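4.2 Shared rooms and the habit of dropping in

We turn now to the part of the study we most enjoyed, the shared rooms at Pradport. The building opened its doors as a gathering space with almost no timetable, and by our first visit in March it already had a life of its own. People came in to charge a phone, stayed for soup and went home having joined a choir! Of the 455 members on the books during our fieldwork, 215 told us they had first walked in without any plan to join anything. We had expected most people to arrive through a class or a friend, so this was a delightful surprise, and it changed the questions we asked for the rest of the project.

Our notes come from 28 long interviews and from many mornings spent at the big table near the entrance. The interviews were loosely shaped. We asked people to tell us about their last visit from the front door onwards — who they spoke to, where they sat, what made them stay or leave — and then let them talk. Eusebio Inga carried out all the interviews in Spanish and most of those in English, and he often went back for a second chat when a story had been left half told.

Two groups come up again and again. Mota, the repair circle, meets in the long room and is noisy, cheerful and very easy to join, as there is always something that needs holding still. Patari, the storytelling group, is quieter and meets behind a closed door. We had guessed that the closed door would put newcomers off. Several members of Patari said the opposite: once inside, they felt looked after, and they liked knowing that people would not wander through in the middle of a story. One woman had walked past the door for weeks before she knocked, and now she runs the evening sessions.

The kitchen deserves a paper to itself. Members who shared no group at all knew each other by their mugs, and a good deal of the planning for the summer street meal was done beside the kettle (see also Figure 3). We did not set out to study tea, but we came away with pages of it.
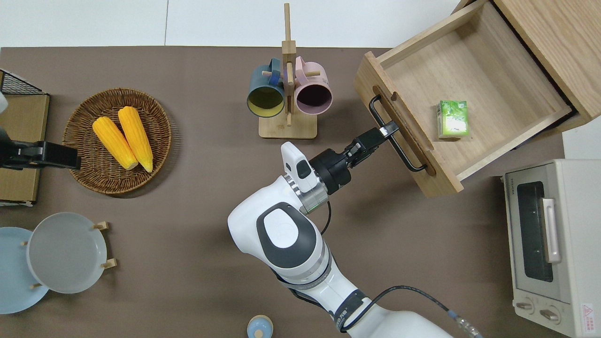
Figure 3. Drawer open at the cabinet.

Comparing Pradport with Katetden, our second site, helps to show how much of this depends on small choices. Katetden has 92 members and a lovely hall, with far better light, yet its rooms are booked by the hour and people tend to leave when their slot ends. Members there spoke warmly about their own groups and knew little about the others. When the hall was left unbooked for one afternoon a week, at the members' own request, the dominoes players and the sewing group began to overlap, and by the end of our visits they were sharing a stall at the local fair. We can't say how far the free afternoon caused this, as the two groups also had friends in common, but members at Katetden were quick to link them, and we found their accounts convincing. Section 4.3 looks at how each site paid for its unbooked hours.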